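August 2022, evening

I want to write down this day before I sleep, because tomorrow I will forget the small parts.

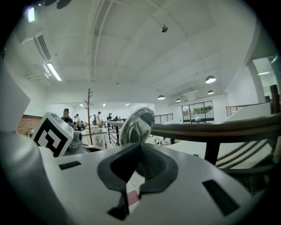 I came to the hall in Gundcombe at nine, and I was not the first. Kirsty Tautahi had the list in her hand and she gave me the upstairs work, with the chairs and the papers. I was glad of it. My knee is still not good and I did not want to go up and down with boxes.

From the top I could look over the railing to the big room with the white walls. It is a bright room and I like it more than our old one in Mersha, where we needed the lamps even in summer. I stopped many times to look down at the others. They talked and I could hear only half of the words. In English I need to see the mouth of a person also, so from so far I understood almost nothing. It did not make me sad as it did last December. I just listened to the sound.

I held the handrail each time I went down, two hands if I had nothing to carry. The wood is dark and it makes a curve, and I thought of the stairs of my aunt in Skultutine. Hers had a curve too. As children we were forbidden to slide on it and of course we did.

At lunch I ate bread with egg and Kirsty asked me how we say "handrail" in my language. I had to think for a long moment! It came to me only when I was washing my cup.

In the afternoon I sorted papers for some 3 hours. There was an old bill for 1,673, but it did not say for what. I put it with the others.

I must call Giltuna tomorrow about the key, and buy more egg. I also left my gray sweater on a chair upstairs, I think. I will ask Kirsty.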